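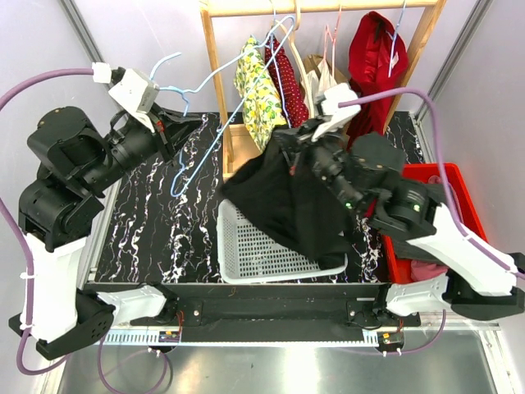

Two arms over a black marble-patterned top, light blue hanger in the left gripper

Switching off 3G without losing the lifts - speaker notes
Posted 12/04/2020

Slide 1 - title
Say hello. Check mic. Say who it's for: people at smaller operators with a 3G layer still running, and a board that wants the spectrum back. Not the big four, they have whole departments.
I work on the network side at Givness. Regional operator, 295 sites, mostly farmland and coast, two proper towns. Skellavham is the bigger one.
Questions at the end please, except if I've used an acronym and not explained it. Shout.

Slide 2 - why turn it off at all
- old kit, spares getting silly. We bought second hand rectifiers last year
- 3G sitting on 900 that 4G could use. Indoors this matters a lot, stone houses
- power. Two radios on a mast where one would do
- people who know the RNC are retiring. We had two left when we started
Keep this short, everyone in the room knows it. One minute max.

Slide 3 - what we thought the job was
Move phones to VoLTE, swap some handsets, send letters, flip switch in October.
Pause here. Let them laugh.
Phones were the easy bit. Most of the trouble was in things that aren't phones.

Slide 4 - the list
Pulled every device that had attached to 3G and never to 4G over a full quarter. Worth doing a full quarter, a month misses the things that wake up rarely. Milk tank monitors. Flood gauges. Something on a ferry slipway that we still don't know what it is, it sends eleven bytes and goes back to sleep.
Don't read the list out. Leave it up while talking.
Big groups: lift alarms, burglar panels, card terminals, farm stuff, car trackers.
2G stays on for now so anything that could drop to 2G was left alone. Say this CLEARLY, I got three emails last time from people who thought we were closing both.

Slide 5 - lift alarms
134 lifts on our SIMs with a 3G-only dialler. Hospital, council flats, the big hotel on the front at Skellavham.
Problem: the SIM contract is with a reseller. Reseller sold to the alarm firm. Alarm firm sold to the lift firm. Lift firm has a contract with whoever runs the building. We're four steps from the person who needs the letter.
So letters went to the reseller and stopped there. Two months lost.
What worked - asked the lift engineers. They go to every lift anyway for the regular service. Gave them a one page sheet and a number to ring. Should of done that first.
Tell the story about the test call that came through to our own reception. Quickly.

Slide 6 - Birulmont
Map slide. Point at the valley, not the town, people always look at the town.
Birulmont was the trial area. 33 sites, one valley in and one valley out, so easy to ring-fence. We took 3G down there first and left everything else alone.
Order:
1. stop new 3G-only SIMs activating
2. bar 3G for two hours at night, see who rings
3. bar for a whole day
4. radios off but still on the mast
5. radios down
Step 2 is the best thing in this talk. If they write down one thing. Two hours, announced, at night, with somebody on the phones. Card terminals don't care at night so do one at lunchtime as well - we didn't and the chip shop let us know.
Step 4, leave it six weeks. We left it three and had to send a climber back up at one site. Expensive climb.

Slide 7 - voice
VoLTE on everything we sold: fine. VoLTE on handsets people brought from elsewhere: not fine. Phone is capable, phone has the menu, phone doesn't have our settings in it, so it falls to 3G for calls and then to 2G when 3G has gone. Calls still work but the data drops out while you're on the call. Customers describe this as "internet goes off when mum rings".
We used Oei to find these. Oei is our own small tool, not a product, please don't ask me for a price. It looks at call records each night and flags anyone who does data on 4G and voice on something else. Then a text goes out with a link.
Text wording mattered more than I'd of guessed. First version said "legacy network", hardly any clicks. Second version said "your calls will sound better if you change one setting". Much better.
Emergency calls - separate handout, take one, too long to cover here. Short version: test it per handset model, on the live network, with the emergency centre's agreement and a booked slot. Don't trust the spec sheet.

Slide 8 - neighbours
Border sites. Our roaming partners still had us down as a 3G network in their lists, so visitors' phones came looking for it and took ages to settle. Needs a paperwork round with every partner. Start early. It's dull and slow and there is no shortcut I've found.

Slide 9 - the money slide
Skip if running late.
Free swap for the oldest and for anybody on a telecare pendant. Budgeted 200 handsets, went over in the first month, went back and asked for more. Basic button phones only. People wanted the same colour as before so order some red ones.
Power saving is real but came later than finance had it, as the saving only lands once the whole cabinet is off, not just the carrier.

Slide 10 - what I'd do differently
- talk to lift engineers and alarm fitters before writing to anyone
- full quarter of data
- lunchtime bar as well as the night one
- keep a spare radio per valley until the end
- put one person on the resellers full time. We shared it between four and it belonged to no one

Slide 11 - where we are now
Birulmont done. Skellavham next, town centre last because of the hospital. Target still October but the field teams have other priorities this spring and tower access is slower than normal, so if someone asks, say it's under reveiw. Don't promise a date.

Slide 12 - questions
Likely ones:
When does 2G go? Not decided. Years.
Did complaints go up? Yes for the first fortnight in each area, then back down.
Would you go straight to 5G on the 900? No, 4G first, hardly any handsets in our area could use it.
Slides are on the Givness site, the checklist is the last two pages. Handouts by the door. Thank people, unplug adaptor, TAKE THE ADAPTOR.

14 shares | 3 comments

Related talks
Small cells on lamp posts: the planning bit
Roaming lists and how to keep them tidy
Microwave backhaul in bad weather
VoLTE settings for handsets you didn't sell
Batteries, generators and the last mile up the hill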